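3.2 Workcell Setup and Routine Upkeep

The Cledik cell is a two-arm station for handling garments. Each wrist carries a black two-finger gripper and a cable with a teal connector. White wall panels enclose the work area, and the jerseys are placed on a gray cushioned seat or in a basket on the floor.

Before each session, the operator runs the Sandu checklist, which has 7 items. Finger alignment is checked first, followed by the seating of both wrist connectors – a plug that has worked free stops the arm at once. The fingers are wiped after every 29 grasps. Between June and the end of the study the cell completed 463 grasps, and one finger pair was replaced. Figure 3 shows the cell with the left gripper holding a jersey and with a jersey in the basket.
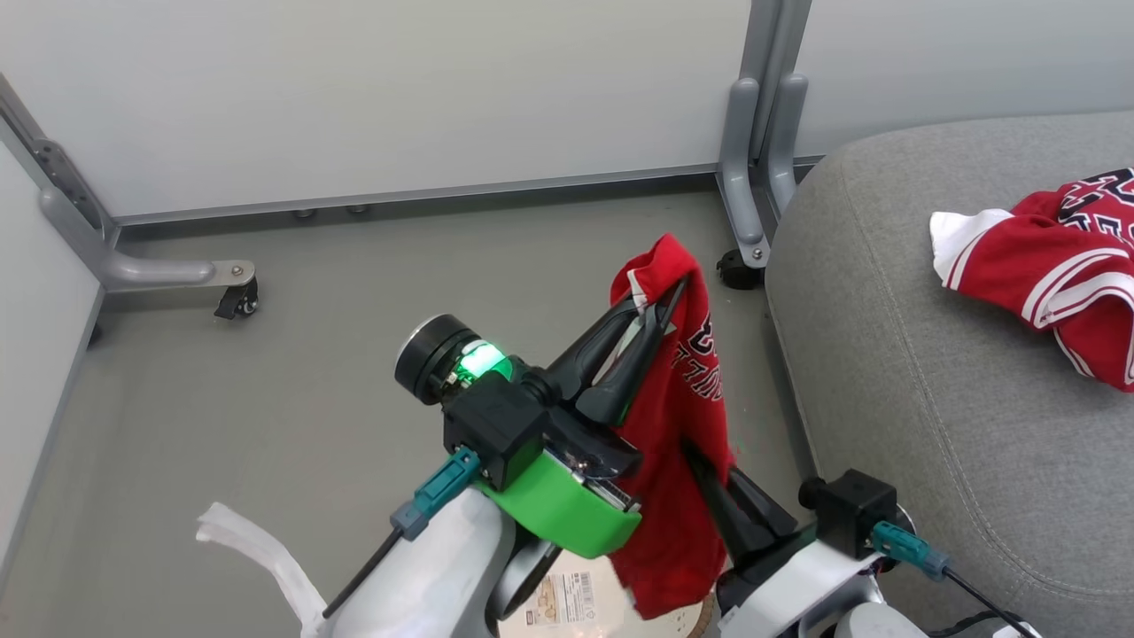
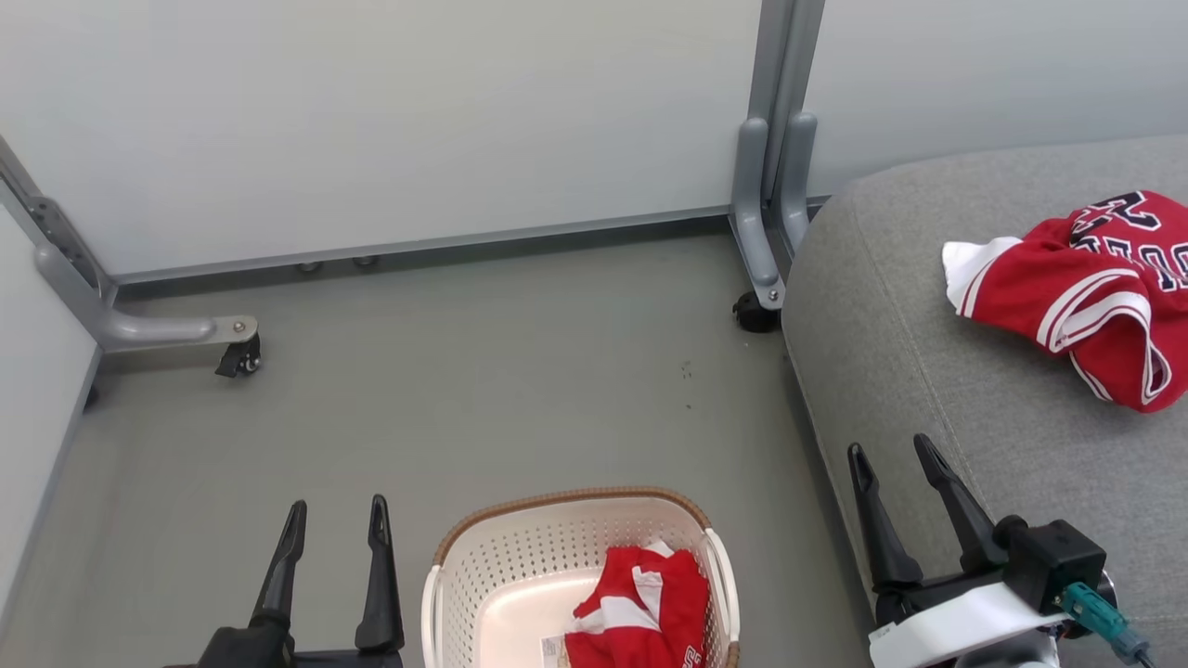
Figure 3. The Cledik cell with red jerseys.

3.3 Fault Records

Faults were entered in the Werum log by the operator on duty.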